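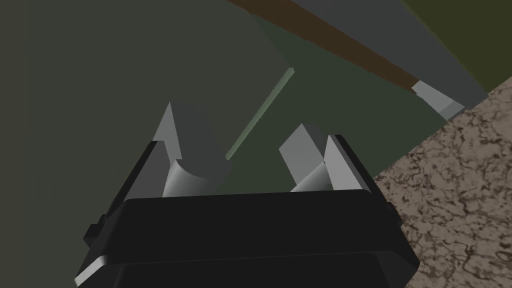
Pisden Support replied: Moved to Databases from General. Please include your schema and the exact query next time, it saves a round trip.

Offset paging skips rows when the table is being written to

I maintain a small order export for a company called Enriquez. The job reads an orders table through a REST endpoint, 1,000 rows per page, using limit and offset. It runs Wednesday nights and writes a flat file that accounting picks up.

Last run the file was 181 rows short. Nothing in the logs, every request returned 200. I ran it again in the morning with the same filter and got everything. The endpoint sorts by updated_at descending. Orders can be edited or canceled while the job is running, and there is a cleanup process that deletes abandoned carts from the same table.

I tried raising the page size to 2,000 and the gap got smaller but didn't go away. Is this a bug in the Mosix query layer or am I paging wrong? I can change the endpoint if I have to, but two other clients use it.

Answer 1 (accepted)

The query layer is doing what you asked. Offset means "throw away the first N rows of the result as it looks right now." Each page is a separate query, so the result can be different every time.

If the cleanup deletes rows you have already read, everything after them moves up, and the first rows of the next page end up in the part you skip. Edits do the opposite with your sort order. A changed order jumps to the top, pushes the rest down, and you read some rows twice. Check your file for duplicate IDs, I would expect a few. An order you haven't reached yet can also jump to the top when it is edited, and then you miss it completely.

Use keyset paging. Sort by something that doesn't change and ask for rows after the last one you saw:

select id, status, total, updated_at
from orders
where id > :last_id
order by id
limit 1000

Start with last_id at 0 if your IDs are positive integers, and stop when a page comes back empty. Add your existing filter to the where clause. With the primary key on id this also stays fast on late pages.

For the other clients, leave offset alone and add an optional after_id parameter. If both are sent, return a 400.

One limit - this is still not a snapshot. An order edited after you read it will show its old values in the file. If accounting needs one consistent point in time, run the whole export in a single repeatable read transaction on the server.

Answer 2

just lock the table while it runs

Comment on answer 2: That blocks checkout for the whole export. Please don't.

Answer 3

Had the same thing with Fangate. We moved the cleanup to a different hour and the missing rows stopped. Didn't change any code. We still get a duplicate now and then and drop it on import.

Comment from the asker: Found duplicates in the old file, so answer 1 is right. Added after_id on the test server and the counts match now. Still have to ask accounting about the snapshot part.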